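4.2 Sorting small wrapped goods by feel and by place

The second part of the study looked at how people group small tied bundles when they are given a shallow cardboard tray and no dividers. Participants worked at home, on whatever surface they normally used for sorting, and were told only to keep the bundles where they could find them again. Across all homes we logged 831 placements. Most people did not spread the bundles evenly. They built one dense group and left part of the tray free, a habit we call edge loading. Figure 3 gives a typical layout, with the bundles in the far half of the tray and the near half clear.

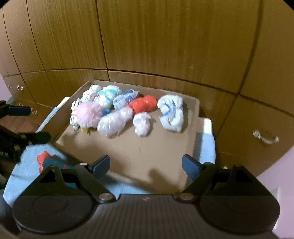
Figure 3. Edge loading in a shallow tray.

Marjatta Huttunen, commenting on an early draft, objected that edge loading may have little to do with memory. In her view people leave a free strip because they need somewhere to put a bundle down while they compare it with another, and they would do the same with buttons or spools. We think this is a fair point. Our instructions did not separate storing from comparing, and 80 of the placements were moves out of the group and back into it.

Color was a weaker guide than we expected. A bright red bundle and a pale one were often left touching, and participants who were asked about this tended to talk about size or wrapping — one said she kept "the crinkly ones" together. Soft items such as pom-poms were harder to place. Some participants treated them as bundles, others as fillers, and a few moved them several times before stopping.

Section 4.3 repeats the task with the Floletti tray, which has the same floor area but higher walls.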